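### 4.2 Early release at the left gripper

The most common fault in the Parkholm trials was early release. The left arm takes hold of the phone by its long edge and keeps it still while the right arm does the rest of the job, either bringing in a cable or handling the packaging. In 19 of the 34 faulted runs, the left gripper opened before the right arm had finished its step. The arm then reported a completed hold, so the planner carried on as if the phone were still secured.

We first blamed the wrist cable, which runs in a loop along the outside of the arm and can tug at the connector when the elbow is high. Swapping it made no difference. Logs from August showed that the release command came from the Astitz controller itself. When motor current stayed flat for more than 2 seconds, the controller read this as a finished grasp and let go. A glossy phone back and a rigid edge give a very flat current trace, so a good grip looked the same as no grip at all.

The safety side of this is minor but real. The right arm keeps pushing towards a phone that is free to slide, and in 4 runs the force limit tripped with the connector pressed against the phone's casing. The stop worked each time.

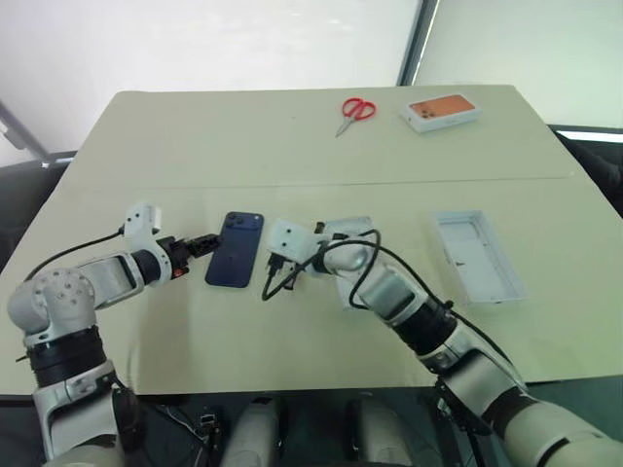
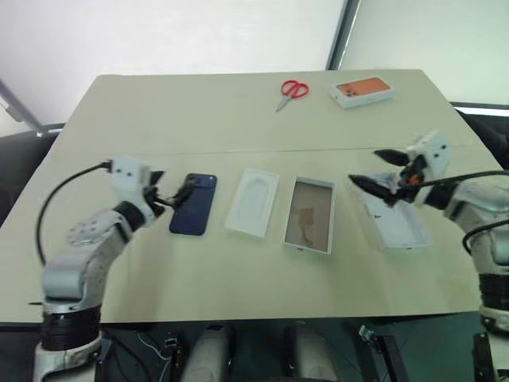
**Figure 3.** The two-arm phone task. First: left gripper beside the phone, cable connector held by the right gripper. Second: left gripper closed on the edge of the phone, right gripper open over the box lid.

Burgi Schwaiger, commenting on a draft of this section, disagreed with our reading. In her view the timeout was doing what it was built to do, and the fault lay with the planner for trusting a single status flag. She pointed out that the older Trisex controller had no such timeout and still lost parts, only later in the run, and she asked that we not describe the change below as a fix.

We accept the second point. The change was to hold the release command until the right arm reports that it is clear — a software interlock, with no new sensing. It removes the early release but leaves the false "hold complete" message in place, and an operator watching the status panel will still see it. A fingertip pressure pad from Marchand was fitted to one gripper for comparison. Results with the pad are given in Section 4.3, along with the runs where the pad itself came unstuck.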